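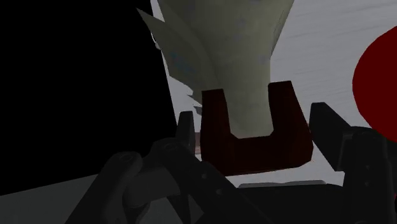

Close view at the gripper in sim, with the dark red U-shaped piece between the fingers.

Condstead Shared Workshop forum > Projects > Automation
Thread: Pick cell, layout and grip approach

lpreda
January 2, 2022
Starting a proper thread for the pick cell, as the old one has drifted into belt sanders. Current state: the layout is modelled in Skistia, the bench has been cleared and nothing is bolted down. I want the mounting position settled in simulation before anyone drills the steel.

The task is to lift an object by its handle and set it down at a marked point on the same table. A bag is the test object for now. Boxes were too easy and told me nothing about the wrist angle.

Open items:
Mount the arm on its own table or share the work table
Gripper approach from directly above or tilted
Whether to keep a camera near the fingers
Controller enclosure (Skellano box, fan side still undecided)

Laurențiu Preda

dowelpin
Share the table. One frame, one set of feet, one thing to level. If you put the arm and the work on separate tables they will move relative to each other every time someone leans on one, and in that room someone always leans on one.

lpreda
The objection to sharing is vibration. When the arm stops hard, the work table moves with it, and a light object near the edge will creep. Two tables with a rigid tie between the frames below top height would give me a fixed distance without a shared surface.

dowelpin
A rigid tie transmits vibration. You have described one table with a hole in it.

lpreda
It transmits through the legs, which are heavy, and not through the top, which is thin. I accept that it is not full isolation.

shewit_g
Can we see the table from further off? I can't judge clearance from the close view. Also, what else is on it besides the bag? I'd want tall items in the model early, as they decide how high the arm has to travel between moves.

lpreda
Wider view follows. The red vase is there for the reason you give, so the travel height has to clear the rim. The bag is further back, near the right end of the table.

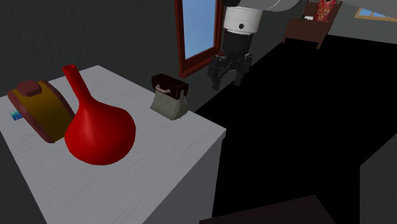 tinplate_ned
What should I set the simulation step to if my controller runs at a fixed rate?

shewit_g
Choose a step that divides exactly into the controller period. With 4 physics steps to each control tick you get stable contact on most grippers, and the logs line up without resampling. Going finer costs run time, and you will see little change unless the fingers are chattering.

tinplate_ned
Thanks. I had it slightly off a whole division and the logs were beating against each other.

dowelpin
Back to the layout. Vase between the camera and the bag is a poor choice if you mean to use a fixed camera. Move the vase or move the camera.

lpreda
It is a deliberate obstruction. If the fixed view loses the bag I want to know now. That is also the argument for keeping a camera near the fingers.

dowelpin
A camera near the fingers sees mostly fingers. Look at the first picture. Most of the bottom-left quarter is linkage.

shewit_g
I disagree with dowelpin on this. The linkage sits in the same place relative to the camera however the arm moves, so you mask it once. What matters is the space between the fingertips, and that part is usable. I would keep both cameras and only trust the close one for the final descent.

dowelpin
Then you have two calibrations to keep up. I did this on the Quintana feeder and spent most of December recalibrating after every cleaning session. The close camera was knocked by its own cable. I took it off and the feeder has run on the fixed one ever since.

shewit_g
The feeder handles one part in one orientation. Not the same problem.

lpreda
Both points noted. I will tie the cable to the wrist with a proper loop and log the calibration error weekly. If it goes over 3 mm between checks I will concede and take the camera off.
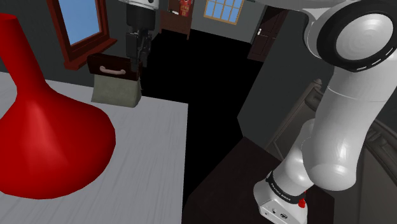
Mounting height has taken more of my time than the grip. I ran the same lift at several base heights and the difference shows up in the elbow, which has to fold further as the base rises. At the lowest setting the wrist can still come down vertically on the far side of the table. I have therefore kept the arm on its own dark brown table, as in the view above, with the fingers pointing straight down over the bag's handle and the bag itself at the far edge of the pale top. That is close to the worst pose I expect in use. The tie between the frames is not modelled yet. I have allowed 161 mm for the gap and can change it.

dowelpin
Why 161?

lpreda
The bracket stock I have in the rack is cut to that. If it needs to be different I will have to buy more.

tinplate_ned
Would a dropped part not go straight down the gap?

lpreda
It would. There will be a tray across it at leg height.

shewit_g
Please put the tray in the model too. Trays are the thing people forget and then the elbow finds them. On the approach angle, straight down is fine for that handle, but try tilting the wrist 5 degrees and compare finger contact. A curved handle can roll between parallel fingers when both sides load at the same moment.

lpreda
Will do. Rubber pads on the real fingers may hide the effect, so I will run it with the pads switched off in Skistia first.

dowelpin
For the record I still think it should be one table. I have a length of box section spare if you want to try the tie before buying anything. It is behind the bandsaw, marked with blue tape. Measure it yourself, the label is wrong.

lpreda
I will collect it. Does anyone have a view on the fan side for the Skellano box? The left side faces the dust extractor.

shewit_g
Right side, with a filter. And leave room to get the filter out without moving the table.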